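2020/05/16 星期六 阴

八点四十到的Drumton，楼里空调还没开，先把窗边那排灯打开，泡了茶。今天不排采集任务，专门留出来给这对手持夹爪做保养，左手那只已经拖了一个多星期。上次记录停在周三，写的是“左手闭合到底时读数不回零，偶发”，后面没人接着写，所以今天从头查。

计数器读数：左手3,964次，右手1,012次。右手那只是前阵子换过机芯以后清零的，所以差得多。按我们自己定的规矩，每1,000次开合要看一遍指垫、紧一遍螺丝、重新做一次零点。左手照这个数早该做第四遍的准备了，翻本子，第三遍的签字栏是空的。不知道是做了没签，还是没做。按没做处理。

桌子没有清空，花盆和瓶子就留在原处，靠里放，不碍事。工具摆在右手边：内六角一套、小号镊子、无纺布、酒精、塞尺、扭力螺丝刀、一卷美纹纸。拆之前先上手空夹了几下，两只一起拿到桌面上方，看两片指垫合拢的时候尖端是不是对得齐，再听有没有异响。左手合到最后一点有一声很轻的“嗒”，右手没有。 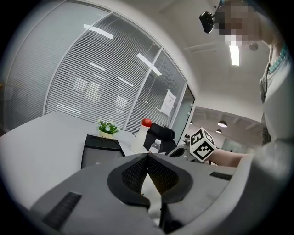
一、指垫

先断电，等指示灯全灭，再拔线。左手的线头有点紧，不要拽线，捏着壳子左右晃出来。

指垫拆下来以后正反面都看了。网纹面整体还行，没有掉块，靠尖端的地方摸着比根部滑。根部的卡槽里有一层灰，黏的，估计是胶带残胶和纸屑混在一起。酒精擦了两遍，第三遍布上才没有颜色。卡槽底下那颗定位螺丝是松的，手指就能拧动四分之一圈。那一声“嗒”应该就是它，垫片受力以后往后窜了一下，碰到座子。

螺丝退出来，旧的螺纹胶刮掉，重新点了胶，扭力打到维护卡上写的那一格。等了二十分钟。等的时候把右手那只也拆开看了一眼，定位螺丝没动过，漆线还对着。擦干净装回去，没有换垫。

左手的垫要不要换，犹豫了一会儿。备件盒里剩一对新的，Dhanial那边下一批说是要等，没给准日子。最后决定先不换，把左右两片对调，让磨得少的那一片去吃力大的一侧。记在本子上：左手，指垫对调，未更换，下次满1,000次时再看。

装回去的顺序记一下，免得下次又翻手册：先挂根部的钩，再压尖端，听到卡住以后才上螺丝。反过来也能装上，但是垫会微微翘起来，合拢时中间透一道缝，肉眼不容易看出来。用塞尺过一遍最省事。

二、连杆和导轨

外壳没有全拆，只开了检修口。导轨上的油发黑，用布条裹着镊子头擦掉，重新抹了很薄一层。去年十月那次抹多了，油顺着连杆跑到指垫背后，擦了半天，那页本子上到现在还有个油手印。

连杆两头的卡簧都在位，用镊子拨了一下，没有松的。弹簧没有量，下次再说。两侧的格栅用软毛刷扫过，灰往外扫，没有用气罐吹。

三、零点

接上线，Clastora里把左手设成维护模式。全开、全合各走一遍，读数合到底还是差一点不到零，不过这回是稳定地差，每次都差同样多，这就好办。偶发的没有了。

重新写零点：手动合拢，保持住，等数值不跳，按写入。再全开，写另一端。写完断电重启，确认重启以后还在。上回有人写完没重启就收工，第二天又变回旧值，白忙一场。这次重启了两回，都在。

右手的零点没有动，只读了一遍，和本子上的对得上。

四、标记块

白色的标记方块装在夹爪壳体顶上，四颗小螺丝固定。块本身没有磕碰，图案边缘干净，有一面沾了指印，用干布擦掉，没有用酒精，怕印的那层起毛。检查松动的办法是捏住方块的对角轻轻扭，不要捏面。不动就算合格。

检查完以后还是要在桌面上走一遍，两只夹爪都开着机，头上那台相机也戴上，和平时干活的姿势一样。坐着测和站着测不一样，站着的时候手臂伸得远，方块容易转到斜的角度，跟踪丢不丢就看这种时候。左手先夹一件黄色的薄片，夹住了停着不动，右手那边往前伸、转手腕、收回来。

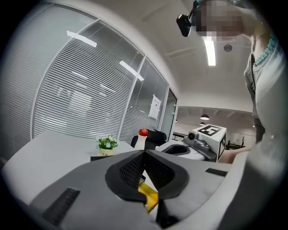
Trinbridge那边在电话里说，他们现在不做这种带物的零点复查了，只空合，理由是夹着东西测，东西本身的厚薄会混进读数里，两只夹爪之间反而不好比。又说他们吃过一次亏，拿软的东西去测，测出来每回都不一样，查了一下午机器，最后发现机器没问题。

我觉得这话有一半道理。零点本来就该空合去写，这一点我们也是这么做的。但是带物这一步我不打算取消，它查的是指垫受力以后窜不窜，空合查不出来。左手那颗螺丝就是例子，空着夹十下只有一两下响，夹上东西应该更容易露出来。折中的办法是以后固定用硬的薄片，厚度写在本子第一页，谁测都用同一件。电话里也这么说了，对方说可以把我们的表发过去看看。回头要把表誊干净再发，现在这张涂改太多。

跟踪这一项，左右各走了40下，手腕往里、往外、抬高、压低各占一份。右手压低的时候Clastora里的轨迹有过一次跳点，很短，随后自己接上了。重做同样的动作没有再现。先记着，不处理。

中午

楼下的店周六只开半天，买到最后一份炒饭。吃完把上午的记录抄到电子表里。抄的时候发现自己把右手的计数写成了左手那一栏，改过来了。以后表头最好左右用两种颜色，纸上也分开。

五、下午试夹

下午换到另一头，用盒子和托盘试。试的是取物前的接近动作，夹爪从桌面低处往前送，指垫张开到一半，停，再张到底。重点看张开的过程顺不顺，有没有顿一下再走。左手上了新油以后比上午轻，手感上能觉出来，右手还是老样子。两只的手感不一样，用的人会抱怨，下次把右手的油也换掉，今天右手只擦了外面，没开检修口。

盒盖要先翻开，夹爪进去的时候指尖不要碰到盒壁。碰一两次没关系，碰多了尖端那一块网纹会先磨光，上午看到的滑，多半是这么来的。这一条想加到使用须知里，和“不要拿夹爪推东西”写在一起。

托盘上那块灰色织物垫也试着夹了几下边角。夹薄的软料最考验两片指垫合得严不严，有缝的话布会从中间溜出来。左手夹了十来下，没有溜过。右手有一下夹空了，是我自己位置给偏了，不算。

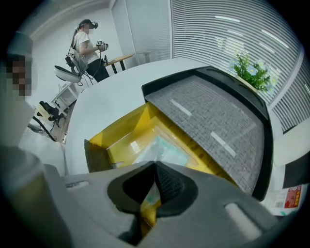
开着的黄盒子和旁边的托盘

试完以后把夹爪放回架子，没有马上断电，让它空开着放了半小时，再去读零点。左手没有漂。上周三记的那种“读数不回零”没有再出现，但是一个下午说明不了什么，本子上写“观察中”，不写“已解决”。

六、线

地上和桌边的线理了一遍。左手那根靠近接头的地方外皮有一道压痕，没有破，弯一弯也没有断续。估计是被椅子轮子压过。用美纹纸在压痕旁边做了记号，写上日期，下次看有没有变长。备用线在柜子第二层，和充电器混在一起，拿出来单独装了袋。

接头里面用手电照过，针脚没有歪的。插回去的时候注意缺口朝上，左手这根的缺口标记快磨没了，用白漆笔补了一点。漆笔快没水了，要买。

七、没做完的

右手换油，检修口要开。
左手指垫向Dhanial补订，一次订两对。
弹簧自由长度没量，两只都没量。
跟踪跳点，下周正常干活时留意右手压低的姿势。
测试用的硬薄片选定一件，量厚度，写到本子第一页，然后贴上标签，别让人拿去当别的用。
第三遍保养的签字栏空着，问一下是谁值的班。问不到就在旁边注明“无记录”，不补签。
给Trinbridge发表格之前重新誊一遍。

五点二十收工。工具数过，镊子少一把，在左手的检修口盖子底下找到的，还好没合上外壳就发现了。以后开检修口之前把工具清点写在第一行。

电池留在充电座上，左边那个座的灯有时候不亮，按一下才亮，先凑合用，座子背面贴了条。关灯，锁门，钥匙放回原处。回去路上下了一点雨。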